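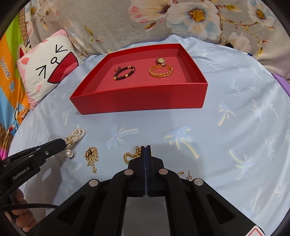

July 27, 2023
By Kasun Haque
4 min read

Every few months somebody tells me I need a jewelry cleaning kit, and every few months I look at the price and close the page. Most of what gets sold for looking after everyday bracelets and chains is dish soap in a nicer bottle. I keep mine in a plain red cardboard tray, a beaded bracelet on the left and a gold chain bracelet on the right, with space between the front edge and the jewelry so I can get my fingers in. The tray does as much for them as the velvet organizer I gave away.

Baking soda paste. People swear by it. I tried it on a cheap plated ring in February and it took the shine right off. It's an abrasive. Keep it for the sink.

Toothpaste. Same problem, plus it gets down into the links and dries there. You'll be picking at it with a pin.

Foil and hot salt water. This one works on plain tarnished silver, I'll give it that. I wouldn't put anything with stones, glue or plating anywhere near it, and the smell is not nice.

Ultrasonic machines. A friend lent me her Kulureck. It cleaned a chain about as well as warm water, a drop of soap and an old soft toothbrush. Maybe I held it wrong.

What I do instead: lukewarm water in a bowl, never over an open drain. Soap, brush, rinse, then pat with a cotton T-shirt and leave it out overnight. Beads on elastic or thread don't get soaked at all. Wipe them with a damp cloth and lay them flat, as hanging stretches the cord.

Anti-tarnish strips might help in a closed box. In an open tray I can't see how they would, whatever the packet says. The Tosorlow ones I bought went in the trash after 31 days and the silver looked the same as ever.

Perfume and hand lotion first, bracelets after. It costs nothing, so you won't find it advertised much.

Contact | © 2023 Drurnero Home Notes | Back to top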